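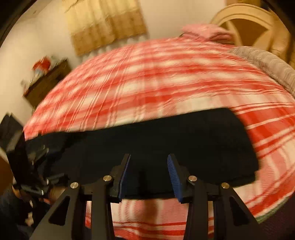 Cooking Schools Should Make You Wait a Year

I went to cooking school at 31, after seven years in an insurance office, and I am glad I went. I learned a lot. I also think the school should have turned me away the first time I applied and told me to come back after a year of kitchen work.

I know how that sounds coming from someone who already has the certificate. But I have worked in kitchens for nine years now, and for the last four I have helped hire for one of them, and my mind hasn't changed.

How I got in

The school was in Edinville. To apply, I filled out a two-page form, wrote a short essay about why I loved food, and sat for a phone call that lasted less than 15 minutes. The person on the phone asked what my favorite thing to cook was. I said risotto. I was accepted the same week.

Not one question on the form or on the call was about whether I had ever stood on my feet for ten hours. They did not ask if I had worked a holiday, or if I knew what a line cook made in our area. I had never worked in a restaurant in any job, including washing dishes. My essay was about my grandmother's soup. I suspect most of the essays were.

There were 22 of us at the start. We were mostly people leaving other work: a dental assistant, two teachers, a man who had sold boats. We were a friendly group and we could afford to be, in the sense that most of us had savings or a spouse with a steady paycheck. By my count, five of us were still cooking for a living three years after we finished. A few of the others left because of kids or a move, and I don't count that against anyone. But the larger number left because they took a job in a kitchen, hated it within a few months, and went back to something like what they had been doing before.

What the classroom can't show you

The teaching was good. I want to be fair about that. I learned how to hold a knife, how to break down a chicken, how to taste something and know it needed acid. We had clean stations, plenty of burners and an instructor who would stop everything to answer a question. If my sauce broke, I made it again.

My first job after that was at Nowakowski, a place in Barninwood with a small kitchen and a big dining room. On a slow night we did 100 covers. There was one other person on my station, and the walk-in was down a flight of stairs. In my first week I learned that I was slow. I had never been slow at school, where everyone was the same speed and the clock was generous. At Nowakowski I was slower than a 19-year-old who had started as a dishwasher and had never taken a class in anything.

He was better than me at nearly every part of the job for most of that first year. He knew where things were, he kept his board clean, and he didn't have to be told twice. I knew the French names for the cuts.

Eventually the schooling did help. Around my second year I started to notice that I could fix problems that other cooks couldn't, and that I understood why a recipe worked and could change it. That is worth paying for. I only think I would have gotten much more out of it if I had known what a kitchen was when I sat down in class. When the instructor explained how to set up a station, I wrote it down and forgot it. Someone who had been buried on a Saturday-type rush would have listened in a different way.

The money

Schools don't like talking about this part. The knife kit and uniforms at my school came to $1,355, and that was separate from tuition. It was due before the first class. I bought everything on the list, including a set of piping tips I have used twice and a melon baller I have never used for work at all.

The uniform rules were strict: white coat, black pants, black shoes, all from one supplier. We needed enough sets to get through the week, and I had a bed covered in laundry for most of that year.

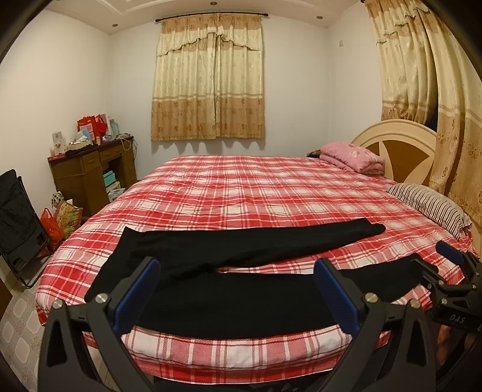 Black clothing laid out flat on a plaid sheet.

In my first restaurant job the coats came from a linen service and I wore whatever black pants I had. I was told to bring a chef's knife, a paring knife and a peeler. You can buy all three for not very much.

I don't think the schools are running a scam. The kit is decent and students like getting it. But when you have paid that much before you have chopped anything, it gets hard to walk away, even when you can tell in the first month that you don't want this. At least three people in my class stayed until the end because of what they had already spent. They told me so at the time.

A person who worked in a kitchen for a year first would have been paid for finding out. It wouldn't be much pay. They would still come out ahead of where my classmates did.

The objections

I have made this argument to former classmates and to a couple of instructors, and I hear the same things back.

The first is that kitchens won't hire people with no training. This hasn't been true anywhere I have worked. Kitchens are short of people nearly all the time. If you will show up in February when it is dark at 4:30 and wash dishes without complaining, somebody will hire you, and if you keep showing up they will hand you a case of onions. I have done the handing myself.

The second is that not everyone who goes to cooking school wants to work in a restaurant. Some people want to be private chefs, or teach, or write recipes, or cook for people with health problems. This one is fair. I would not insist that the year be spent on a restaurant line. A hospital kitchen would do, or a school cafeteria, a bakery, a catering company. The retirement home in Vernby puts out 700 meals a day, and I can't think of many better places to learn about cooking for people who have to watch what they eat. What matters is that the food has to go out at a set time and someone is waiting for it. I know one private chef who says her most useful training was two summers in a camp kitchen.

The third is harder. A year of low-paid work is a lot to ask of an adult with rent and maybe children. I was able to quit the insurance office because I had put money away. If I had been told to spend a year washing dishes before I could enroll, I might have stayed where I was. I have thought about this one a good deal, and my answer is that the work doesn't have to be full time. Two shifts a week for a year would tell you most of what you need to know, and you could keep your other job while you did it. That would be tiring. So is the work you are trying to get into.

I would also say that the low pay doesn't go away when you graduate. My first check at Nowakowski was the same as everyone else's on the line. If you can't get by on it for a year before school, you will be in a worse spot after school, with a loan payment on top.

What I would change

I would have schools ask for proof of work in the same way they ask for a high school diploma. A letter from a kitchen manager would be enough. For people who can't do a full year, I would take six months and hold the deposit until they finish.

I would move the knife kit to the second term and cut it in half. I would put a page in the brochure with the starting wage for cooks in the area, in the same size type as the tuition.

The schools will say this would shrink their classes, and it would. My class of 22 might have been nine. I think those nine would have gotten more of the instructor's time and asked better questions, and most of them would probably still be cooking. The school would have to charge more or find money somewhere else, and I don't have a good answer for that. Smaller programs with fewer teachers are a real cost, and I liked my teachers.

When someone comes to our kitchen now and asks whether they should go to school, I ask how long they have been cooking for pay. If the answer is that they haven't, I offer them two shifts a week, starting at the dish machine. Several have said no. Two said yes and decided after a couple of months that they would rather cook at home for their friends. One stayed through the winter, enrolled at the school in Edinville in the fall, and still works brunch for us when her class schedule allows it.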